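The Small Shop at Tinstead

The owner of the small drinks shop in Tinstead opened the door in February, after 18 years of work in a warehouse. We spoke with her on a quiet morning before the first customers.

"People think that soda is simple," she told us. "But they choose with the eyes. Orange, cola, green – they want the colors together in one basket, and then a bag of something salty."
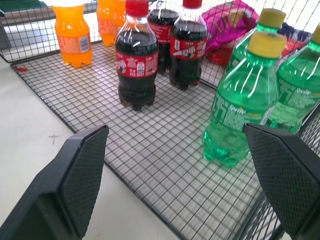
She prefers the small bottles. A big bottle loses its gas in the refrigerator, she said, and a family never agrees on one taste. "With small ones, each child takes his own and there is peace in the house."

The baskets were a longer question. She tried four kinds before she decided on wire mesh. "Plastic ones became sticky, and I was washing them every evening. Wire I can rinse in one minute."

In a good week she sells nearly 600 bottles. Summer, she hopes, will be better.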